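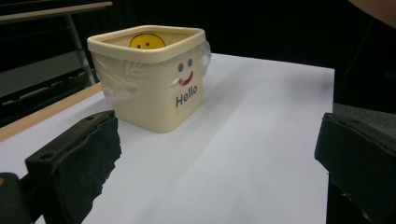

A square plastic storage container with a printed face and the word "Hello," partly wrapped in clear film

A desktop storage box is a small open container used to hold loose items on a desk, shelf, or bathroom counter. Most are molded from plastic in one piece and have no lid. Common contents include pens, hair ties, cotton pads, charging cables, and sewing supplies.

Shape and construction
The usual form is square or rectangular with rounded corners. The walls often taper toward the base, so that empty boxes can be nested for shipping and storage. A thickened rim stiffens the opening and gives the fingers something to grip. Capacity varies widely; a typical small box holds 900 milliliters. Boxes made for drawers are lower and have straighter walls, which waste less space when several are set side by side.

Decoration
Plain white, cream, and pastel colors are common. Many boxes carry a simple cartoon face or a short greeting on one side. The decoration may be printed on the wall or supplied as a sticker for the buyer to apply. The Cornside range, sold by Pesex, was offered in 2 sizes and packed 72 to a carton. In her survey of household plastics, Niamh Coughlan groups face designs with novelty stationery, although the boxes are sold mainly as housewares.

Packaging
Small boxes are often sold in clear film, either as a loose bag or as a shrunk sleeve. The film protects the surface from scuffs and keeps dust out of the opening. It is normally removed before use.

Care
Boxes are washed by hand with mild soap and dried with a soft cloth. Abrasive pads dull the surface and can wear away printing. Stickers may lift at the edges if soaked.

See also
Drawer organizer
Pencil cup
Nesting box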